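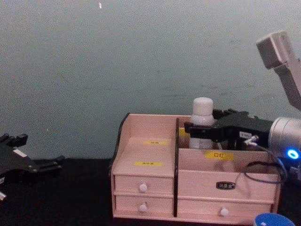 I have been arguing with my sister on and off since January about whether a box with labels on it counts as being tidy. She says it is only clutter with a roof. I say she has never had to find a lipstick at ten to eight on a Tuesday with one shoe on.

My side of it goes back to the dressing table I had in the flat at Prilinley, a lovely deep thing with one enormous drawer, and into that drawer went everything I owned that was smaller than a hairbrush. Hairgrips, plasters, the spare key to a bicycle I'd sold, a stub of eyebrow pencil, foreign coins. When we moved I tipped it all out on the bed and found 49 hairgrips, having bought a new card of them that same week (I counted because I was cross). A big drawer is a very generous thing to own and it will let you get away with anything.

So I have come round, rather late in life, to the small wooden desk organiser, the sort with an open place or two on top and a couple of shallow drawers underneath, with round white knobs that you can get hold of even when your hands are covered in cream. They aren't grand. Mine came from a shop in Starkedwood that also sells bird food, and I dithered in front of it for most of a lunch hour while somebody's terrier looked at me. But the drawers are shallow, and a shallow drawer can't keep secrets. You pull it open and there is the whole of it, one layer deep, and if there are three dried-up mascaras in there you have to look all three of them in the face.

Then there is the question of labels, which is where my sister really gets going. She thinks labelling your own belongings is for offices and people who alphabetise their soup. I used to agree with her! But a label isn't there for the version of you who has just had a nice Sunday sorting things out with the radio on. It is there for the one who comes in tired and wants to put the lipstick down on the nearest flat surface, and a little yellow sticker saying "lipstick" is a gentle sort of nudge. It doesn't shout. It only says that there is a place, and the place is just there, and it would take you 2 seconds.
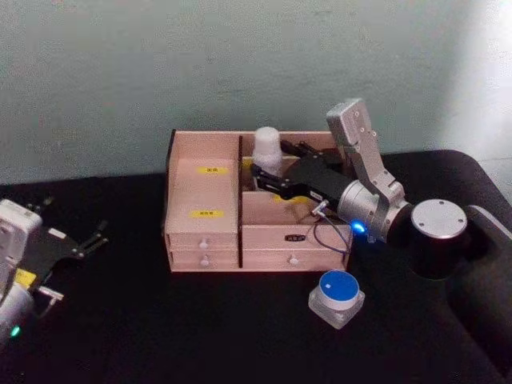 *Two small drawers to the left, a wide one to the right, and a cup upside down in the open part.*

I'll grant my sister one thing, and it is that labels can get bossy. Mine did. I had a phase of wanting every compartment to hold only what it said it held, and I would move a stray bottle of hand lotion out of the lipstick place as though it had insulted me. I've given that up. There ought to be room in any box for the thing that doesn't belong, the bottle that is simply the right height for that corner, or a cup you keep meaning to take back to the bathroom. If the label is right most of the week I think it has earned its glue.

What I would say to anyone starting out is to buy smaller than you think you need. My neighbour went for the big Cenano tower, very handsome, and it was full by the weekend, mostly of batteries. Mine holds what I use on an ordinary morning and the rest has had to go and live in the bathroom cupboard, or be given away, or be admitted to be rubbish and put in the bin.

My sister is coming to stay next month. I have cleared her a drawer, and I haven't decided yet what to write on it.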